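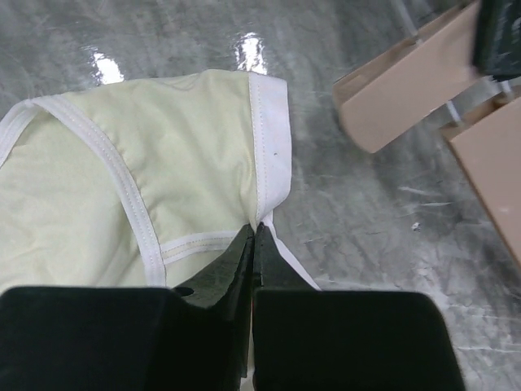 Pale yellow-green cotton with white elastic trim.

Does the Sasska gas sensor really tell ammonia from solvent vapor?
Khairul Lubis
The seller says one $3000 unit can name and measure nine gases at once. I need it for a small print shop. Has anyone checked this against a lab?

Hakim Sutanto
I doubt it. We ran one beside an FTIR for 10 days. Humidity went up and so did "ammonia," while the FTIR stayed flat. Ask for the raw spectra. If they only send a PDF with bars on it, walk away.

Vitória Azevedo
Mine works fine.

Sekar Pillai
Fine compared to what? Rent a Flultberg for a week first, and get the cross-sensitivity table in writing. I've been waiting for mine since January.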